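3.2 Work surface and storage box

The sorting study was carried out on one table throughout. We give the arrangement in some detail since earlier work on small-item tidying tends to report the items and leave out the furniture, and in our experience the furniture has a large effect on where people put things down. The table has a light wooden top, covered by a flat white board that leaves a narrow strip of wood showing along the far side.
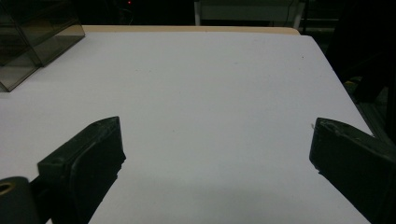
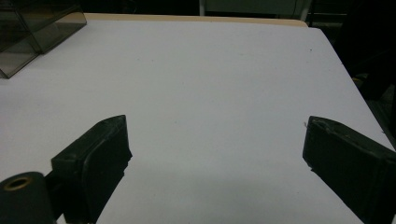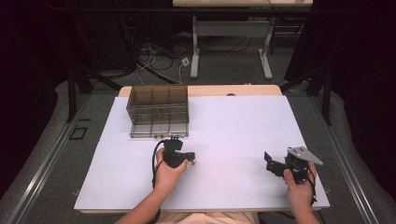 Figure 2. The work surface. First: white surface with the wood-toned far edge. Second: the same surface with the tinted box at the upper left. Third: the board on the table, with the compartment box near its upper left corner and both hands in position.

The board was chosen after a short pilot run by Remedios Lagman, in which the bare table was compared with a white covering and a grey one. On the bare wood, pale items such as rubber washers and cotton buds were often missed at the end of a trial and had to be picked up afterwards. The grey covering helped with the pale items but made the darker ones harder to find. White gave the fewest missed items overall and was kept for the main study. We did not test patterned coverings.

The storage box is a tinted, see-through compartment box with upright dividers, of a kind sold for cosmetics and desk items. It is listed in the item table as the Ostov box, after the shop range it was bought from. A second box, the Bronus, was tried in the pilot and dropped. Its compartments were deeper and slightly narrower, and participants tended to drop items in from above without looking at which compartment they had reached. With the Ostov box they more often stopped to check.

The box was set near the left corner of the board on the far side. This leaves the middle of the surface free for the items and keeps the box out of the path of the right hand. It does mean that the right hand has further to travel than the left, and we return to this in Section 4.3. Moving the box to the centre was considered, but in the pilot it hid the items placed behind it, and tinted walls are not clear enough to pick out a small item through them.

3.3 Items and procedure

Items came from the Sitompul household set, which covers stationery, sewing notions, small hardware and bathroom goods. From the full set of 98 we removed anything that would not fit into a single compartment, along with anything that rolled when the board was tapped. Loose beads were the main loss here. The remaining items were divided into nine groups by use, following the labels supplied with the set. Where a label was unclear, for instance with safety pins, which may be counted as sewing or as stationery, Kai Wendt made the decision and it was then fixed for all participants.

Each trial began with a cleared board and an empty box. The experimenter tipped a mixed group of items from a paper cup onto the middle of the board and spread them by hand until none lay on top of another. The participant was then asked to put the items away "so that you could find them again tomorrow". No further instruction was given on which compartment to use or on whether like items should be kept together. Participants stood at the near side of the table and were free to use either hand or both.

A trial ended when the participant said it was finished. The contents of each compartment were written down before the box was emptied. The board was wiped with a dry cloth between participants, and with a damp one at the end of each session. Over the whole study this gave nearly 1000 completed trials, all run in September in the same room.

Two changes were made once the study had started. The paper cup was replaced with a shallow tray, as the smaller pins caught in the seam of the cup and were left out of the count. The strip of wood at the back was also treated as out of bounds for placing items. Several early participants had used it as a kind of shelf for things they had not yet decided on. Those trials are kept in the data and marked, and the items left on the strip are coded as "set aside" under the Clolum scheme described in Section 3.4.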